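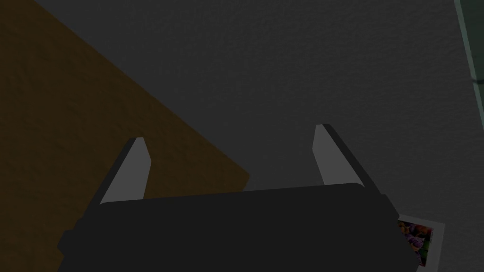

*Brown panel on a dark gray surface.*

I moved to a new country for work last year, and the paperwork nearly finished me off. So when a coworker told me about Caltero, an app that keeps track of your visa and residency documents, I signed up the same night. I've now used it for 14 weeks and have opinions!

First, the good part. You scan each page once (passport, lease, work contract, all of it) and Caltero sorts it by permit type and reminds you before something expires. My renewal needed six separate forms and it had every one of them lined up, with the fields I'd already answered filled in. Compare that with Clendix, which I tried before and which made me type my birthplace over and over like it was a security test.

The translations are decent too. My cousin's husband, Relu Hodoroagă, picks fruit on a seasonal permit and reads English slowly, so I set him up with the Romanian version. He got through his employer's contract in an evening and spotted a housing deduction he hadn't agreed to. That alone sold me on it.

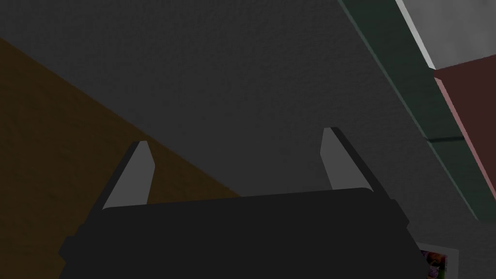 Now for the grumbling. The "talk to an advisor" button sounds great, but I waited two days for a reply and got a link to the help page I'd already read. If you have a real legal problem, go see a real immigration lawyer or a local legal aid office, please. And the free plan only covers one person, so families have to pay, and the family plan is 194 a year. Ouch. That's a lot for people who've just spent their savings on moving.

Oh, and it doesn't handle dependents' school records at all, which seems like a weird gap.

I'm keeping it through my next renewal in January. Four stars from me, and I'd bump it up if they sorted out the advisor thing and made a cheaper plan for seasonal workers.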